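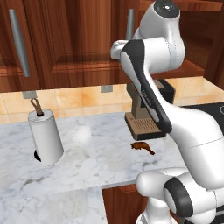
Reddish-brown upper cabinets, coffee machine on the counter side

To: finish-list
Date: 2/7/23
Subject: Re: [finish-list] sticky film on upper cabinet doors, recoat or strip?

Replying inline. I trimmed the part about the drawer fronts, which should get a thread of its own.

> I have a run of upper doors in a dark reddish wood, oil varnish over an
> oil stain, done by Firncombe when the house was sold. The lower edges of
> the doors have gone soft. I can push a fingernail into the film near the
> handles and for a short distance along the bottom rail. Higher up it is
> still hard.

That pattern is common and it narrows things down a lot. If the varnish had never cured in the first place, the softness would be even across the door, top to bottom. Soft only where hands and steam get to it means the film cured and was later attacked. Skin oil is the usual cause near handles. It works into the film slowly and acts as a plasticizer. Steam and cooking grease do the same along the bottom edge, and a door bottom often got less finish than the face to begin with. Run a finger along the underside of the doors. If it feels rough or dry, it was probably never coated.

Check inside the cabinet too. A soft film on the inside face of a door is a different problem, usually a slow-drying oil in a closed space, and nothing below applies to it.

> First question. I cleaned them with the Kandby orange cleaner and it seemed
> to get worse. Did I damage the finish or was it already gone?

Most likely already gone. A citrus cleaner has a solvent in it that will swell a weak film and leave a sound one alone, provided it is wiped off. If it was left to sit, or wasn't rinsed, some of the tack may be cleaner residue. Before deciding anything, do this on one door:

Wash with warm water and a few drops of plain dish soap. Rinse with a clean damp cloth. Dry it. Wipe with mineral spirits on a white rag and look at the rag. Yellow or gray is grease and old polish. Red-brown is color coming off, and in that case stop, as you are through the film and into the stain. Let the door sit overnight and do the fingernail test again.

If it hardened up, you had dirt and residue and you can recoat. If it is still soft the day after, the film is done in that area and a new coat on top will fail with it. No primer or sealer fixes a soft layer underneath. I've seen shellac suggested for this on other lists. It will look good for a season.

> Second question. Can I strip only the bottom third of each door? The
> color is hard to match and I would like to leave the upper part alone.

On a frame and panel door you can stop at a joint. Strip the bottom rail, mask at the line where it meets the stiles, and recoat the whole face at the end so the sheen is even. On a flat slab there is no place to stop. Any line across the grain will show, and it will show worse from below, which is how people look at upper doors.

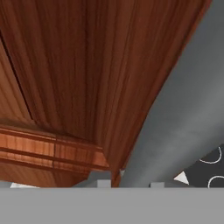
The viewing angle matters for the color as well. Judge a match with the door hung, or at least held up at its working height, under the light it will live in. Dark reddish stains shift a good deal when you look along the grain instead of square to it. A sample board flat on the bench can be a dead match and then read a full shade too orange once it is up on the wall. I now make every sample board long enough to clamp beside an existing door, and I look at it from the sink, from the doorway and from directly underneath.

For the color itself I would use dye first and pigment second. The dye gets the background close and the pigment sits in the pores. Going straight to a pigmented stain on a stripped area usually comes out muddy, as the pores still hold some of the old color. Bagheri sells a water-soluble red-brown dye in powder that mixes well and can be lightened afterward with a wet rag. Mix it weak. A second application is easy and removing a strong one isn't.

> Third question. What topcoat? I was going to use the Nandberg waterborne
> because of the smell.

Waterborne is fine over stain that has dried properly. My notes for this kind of job:

Strip with a gel stripper, plastic scraper, then a nylon brush along the grain. Neutralize per the can.

Sand with 100 grit only if the surface is damaged, otherwise go straight to something finer. Don't sand a veneered door with 100 at all. Look at the edge of the door or at a hinge hole before you assume it is solid.

Let the wood dry. I like to see the meter at 7 percent before any color goes on. In June that may take a while in a house with the windows open, so plan around it.

Dye, dry, seal coat of dewaxed shellac, pigment, dry. Then the waterborne.

Use 4 thin coats on the face and on the inside, and the same on all edges. Wait 2 hours between coats, longer if it is cold or damp in the shop. If the sandpaper clogs, it isn't ready. The bottom edge gets its coats first each round so it doesn't get skipped.

A waterborne film feels dry long before it reaches full hardness. Leave the doors off, or hang them and keep hands off the faces, for 7 days. No cleaner of any type until well after that. Felt or soft bumpers pressed into new finish will print, so leave those for last.

One warning on the Nandberg. The satin has a flatting agent that settles hard. Stir it from the bottom, don't shake it, and stir again halfway through a batch of doors. If you don't, the first doors out of the can will be shinier than the last ones, and with a dark color you will see it across the whole run.

> Would different handles help?

Some. Anything that keeps fingers off the wood is good, so a pull that stands away from the face beats a small knob set close. It won't save a film that is already soft. Fill the old holes before color, not after, and expect the plugs to take dye differently from the wood next to them. If the new pull has the same hole spacing, use that one and skip the whole problem.

As for steam, a kettle or coffee machine parked under the uppers does more than most people expect. Pulling it forward while it runs costs nothing. If it has to stay where it is, put an extra coat on the underside of the cabinet box directly over it, including the raw edge at the front where the bottom panel meets the frame.

Please post back with the result of the rag test. Also say whether the doors are slab or frame and panel, because the first message doesn't and half of the above depends on it.

--
To unsubscribe, send a blank message with the word unsubscribe in the subject line.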